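Workshop > Head-Worn Capture > Kits

Drusorow Head Rig Kit

The Drusorow is a head-worn recording rig that you put together yourself. It records what your hands are doing from your own point of view, so the footage can be used to teach a robot arm the same jobs. We designed it for people who build arms at home or in a shared workshop and want their own training clips.

The kit comes as a flat pack. You get the headband, the camera bracket, a tilt hinge, the recorder case, a cable and a bag of screws. You supply the camera board, the storage card and a USB power bank. The bracket is slotted and takes most small square camera boards. If yours has an odd hole pattern, drill the blank plate that comes in the bag.

Assembly takes one evening. You need a small Phillips screwdriver, a 2 mm hex key and a pair of side cutters. No soldering is needed on the current version. The first version had a soldered record button, and enough of those came loose that we changed it to a plug.

Set the tilt hinge before you record anything long. Put the rig on, hold a package in front of you at chest height as if you were reading the price on it, and look at the preview on your phone. Both hands should be in view with some space under them. Tighten the hinge screw, nod a few times, and check again. If the camera has dropped, add the second rubber washer.

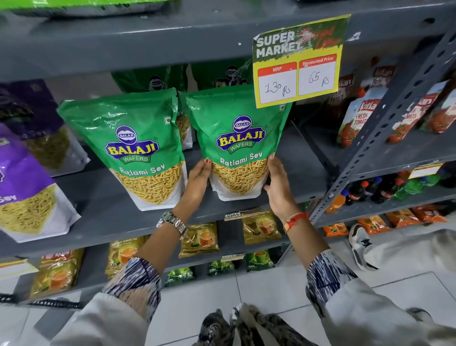 Packaged goods are a good first subject for anyone building a picking arm. Soft pouches bend when you grip them and slide against the ones behind, and an arm trained only on boxes does badly with them. Record the whole move: reach, grip, lift, turn to read the front, put back. Keep your hands at a normal speed. Slow, careful clips look tidy but they teach the arm to be slow.

Ask before you record in a store. Small shops usually agree if you go when it is quiet. Leave other shoppers' faces out, and trim the start and end of each clip where you are walking in and out.

Labeling is done on a computer with Erico, the free program we supply with the kit. It splits a long recording into clips wherever the hands leave the view, and you type a short line for each one, such as "pick up green pouch, left hand." It runs on Windows and Linux. There is a Mac build, but we don't test it often. Erico saves a folder of video files and one plain text file, so you can move your clips to other software without converting anything.

Specifications

Weight on head, without camera board: 125 grams
Cable length, headband to recorder case: 80 cm
Tilt hinge: locks with one screw
Headband: adjustable, washable pad
Recorder case: clips to belt or pocket
Power: USB power bank, not included
Spare parts in bag: 2 rubber washers, 1 blank plate, 4 screws

Will it work with my arm?

The rig records video and nothing else. It does not measure where your fingers are or how hard you grip. If your training setup needs hand positions, you will have to work those out from the video or add a glove. Builders using the Devemis desktop arm can load an Erico folder directly with the import script on the download page. For other arms you will need to write a short script of your own. The text file format is explained in the manual.

Things to know before ordering

The headband fits over thin hats but not over a hard hat. The recorder case gets warm on long recordings, so clip it outside your jacket. Long sleeves are fine as long as they don't fall over your fingers. The hinge screw has thread lock on it from the factory and will feel stiff the first time. That is normal. Do not oil it.

The bracket is printed plastic. It will survive being knocked off a bench but not being sat on. Replacement brackets are sold separately, and the print file is on the download page if you have a printer.

Orders

Kits are packed at our workshop in Toledo and go out in small batches. The first batch was 398 kits, and the next is being cut now. Put your email on the waiting list and we will write when yours is ready to pay for. We don't take money ahead of time. Unbuilt kits can be sent back within a month. Once the cable has been trimmed to length we can only replace faulty parts.

Filed under: kits, wearable cameras, robot training, shared workshop builds

Last updated: May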